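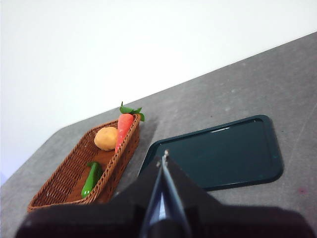

Lejla Vlachou would keep the carrot for last, she wrote to us, as its leaves tell the children too much. Biljana Gashi agrees only partly. She runs the play corner at Skolito, where toy vegetables are sorted into wicker baskets every Wednesday.

"The potato is more difficult," she said. "It is round and it has no handle, so small hands must think a little."

Her group has nine children and nearly 80 pieces of toy food. She prefers a woven basket to a plastic tub, for the colour and the quieter sound. "At tidy-up time they carry it together," she said. "Then we wash our hands and have lunch."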